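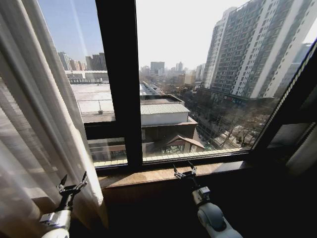
Angharad Howells asked at the January planning call that this report stick to the open day at Tavthorpe and leave the lab work for the next one. The sections below do that.

Attendance
We had 94 visitors over the two sessions, against a target of 72. Most came from home care agencies and housing groups. The Amin demonstration, window curtains handled by a two-armed robot, ran in the upstairs room in both sessions. Visitors stood behind a taped line and an operator stayed at the stop button.

Comments from visitors
Cards were handed out at the door and 58 came back. 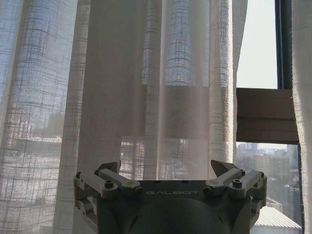 My mother can't reach her curtains from the chair, so I would want to know how long the robot takes and what happens if it snags, one visitor wrote. Several cards raised snagging. We do not have a good answer for sheer fabric yet, and the staff said so on the day. Kuvier has agreed to lend us more fabric samples for testing.

Other cards asked about price, noise and whether the robot fits through a standard door. We will post written replies on the Zoltik project page. 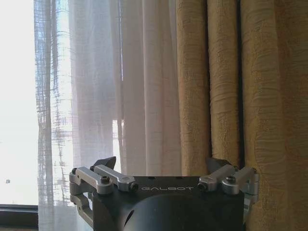 Spending
The open day cost $1,215, covering room hire, printing and refreshments. The full amount came from the outreach line. Receipts are attached to the finance form.

Next period
Begin tests on the new samples. Shorten the introductory talk, which ran over in the morning. Confirm with Tavthorpe whether the same room is free in the spring.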